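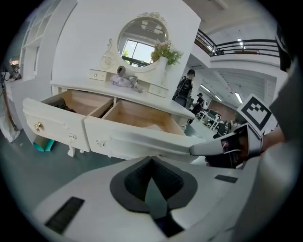
Pralta Sighthound Club publishes revised rules for its June open show

Entries open for 17 breeds; new measuring and benching arrangements apply

The Pralta Sighthound Club has published the schedule for its June open show, together with a revised set of show rules. The schedule lists 76 classes across 17 breeds. Entries may be made by post or through the club's online form, and close at noon on the last working day of the month before the show.

Last year's show drew 446 entries. The club has moved to the larger of the two halls at the Bravska showground in order to run an additional ring and to widen the aisles between the benches.

The main changes to the rules are as follows.

Measuring. Whippets and Italian Greyhounds entered for the first time will be measured before judging. The measuring stand opens at 8.15 am and closes when the first class in the breed is called. A dog measured at a previous club show need not be presented again if the exhibitor brings the signed slip.

Ring surface. All rings will be laid with rubber-backed matting 57 metres longer in total than the run used previously. Exhibitors of the larger breeds had reported that dogs were turning short on the down-and-back — the new layout allows a full triangle in each ring.

Grooming. Tables may be set up only in the marked area behind ring four. Dryers and clippers must carry a current electrical test label. Sprays, chalk and other substances that alter the colour or texture of the coat remain prohibited.

Junior handling. Classes are divided by age on the day of the show. A handler may borrow a dog from another exhibitor, but the change must be given to the ring steward before the class enters.

Roy Naylor, show manager, said: "The old rules had been amended so often that stewards were working from different copies. We have put everything into one document and removed the parts that contradicted each other. The measuring procedure is the part most exhibitors will need to read."

Hounds will be judged by Shahla Kiani, who will also take Best in Show. Her own Salukis, shown under the Iltivska affix, will not be entered. The Muriithi Trophy for best veteran returns after a gap of one year and is open to dogs aged seven and over.

Catalogues will be on sale at the main entrance from 8 am. Judging starts at 9.30 am in all rings. Removal of dogs before 3 pm requires a pass from the show office.

The schedule and rules are available from the show secretary on request.

Ends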